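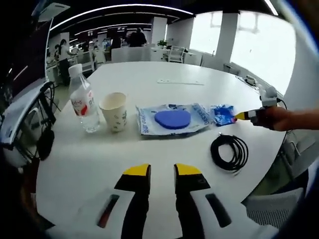
Ticket 725 - break room water dispenser, slow fill + leak
Opened 11/4/22
Status: open, waiting on part
Unit: Jadeo countertop, plumbed in, filter by Nistus

Reported: cold side takes forever, puddle under the left rear foot every morning. Hot side fine.

First look. Supply valve under sink fully open. Pulled the hose, ran it into a bucket, good strong flow. So not the building. Filter light green but the light only counts days, means nothing. Sticker on the cartridge says replaced July, rated 1000 gallons. Doubt we hit that.

Swapped the cartridge anyway. Old one was brown at the inlet end. Cold side better, not great. 29 seconds to fill the small pitcher, was over a minute before.

Leak still there. Dried everything, paper towel under each fitting, left it an hour. Towel under the cold solenoid wet, others dry. Tightened the nut a quarter turn. No change.
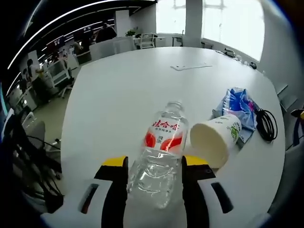 Called Ochoa (they have the service contract). Their guy on the phone wanted the inlet pressure. Dont have a gauge. He said try the drip test with the power off - did that, still drips, so it's the valve body or the seal and not the board. He thinks a cracked seat would explain the slow fill too. Maybe.

Part ordered thru Emoris, order no. ends in 200. No ship date yet.

Until then: supply valve OFF at night, on in the morning. Tray is under the left side, empty it at lunch. Please don't crank on that nut any more, it's plastic. Bottled water is in the supply closet, bottom shelf, take from the open case first.

Update: someone left the supply on overnight, tray overflowed and got the cabinet floor. Wiped up, fan on it. Put tape on the valve handle with the hours writen on it.

Update 2: Emoris says part is backordered, asked Ochoa if they stock the seal kit by itself. Waiting on a call back. Leaving ticket open.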